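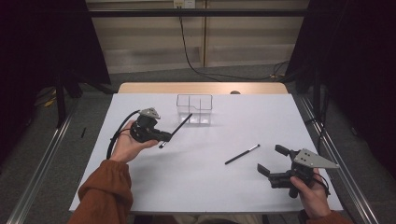
Desk organizer

A desk organizer is a small container, usually divided into compartments, in which pens are meant to live. Most pens disagree, and spend their working lives on the tabletop next to it.

Types

The simplest kind is the open box with a partition. Clear plastic is a common choice, as it lets the owner see which pen is missing. Wood, wire and pressed metal are also sold, often at a higher price and with no more pens in them.

Use

Long items such as pens and styluses go in lengthwise or stand at an angle, depending on the depth of the box. Short items sink to the bottom and are found in April. The Pletero, a divided model with room for 27 pens, is generally used for four and a dead battery. Its rival, the Kalo, has a deeper rear section, popular with people who own rulers.

See also

Pencil case
Drawer divider
Paper clip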